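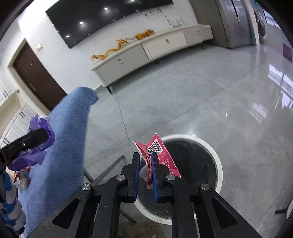

Angharad Yorath thinks we should have thrown out every recording in which the gripper hides more than half of what it is holding, and she told us so after our January talk. Her view is that a policy can only learn a grasp it can see, and that the rest is noise we were too fond of to delete. We have gone back and forth on this all spring, and a good part of this report grew out of trying to give her a proper reply.

Our project, which we ended up calling Pleltov after a long evening of worse names, is the software that sits between raw hand-held gripper recordings and the training of a picking policy. It does three jobs. It lines up the video with the jaw opening, it cuts each recording into separate grasps, and it scores each grasp for how much use it is likely to be. The first two we inherited in part from Groltel, last year's student project, and we are very grateful for how tidy they left their code. The scoring is ours, for better or worse.

Wrappers and other crumpled packaging gave us the most trouble. A box keeps its shape between one moment and the next, so a tracker can lose it behind a jaw and find it again quite happily. A wrapper folds as soon as it is squeezed, and the shiny ones pick up highlights that our first tracker followed all over the place as if they were corners. Aníbal Valente spent most of two weeks on this (and was very patient with the rest of us while he did). His fix was to stop tracking points on the object at all, and to track the outline of whatever lies between the pads instead.

We had 300 grasps in the set. Angharad's rule, applied strictly, left us with 186. We trained one policy on each version, with the same settings and the same seed, and ran both on 60 held-out picks. The policy trained on everything failed 19 times. The one trained on the smaller set failed more often than that, mostly on thin, floppy things, where the hidden grasps were apparently teaching it when to stop closing the jaws. On rigid objects we could find no difference worth writing down.

So we keep the hidden grasps, but give them a lower weight, and Angharad has agreed that this is fair, though she would still like to see it with a second seed. So would we! Nahom Assefa has the job queued on the lab machine, and the numbers will go in the appendix once it finishes.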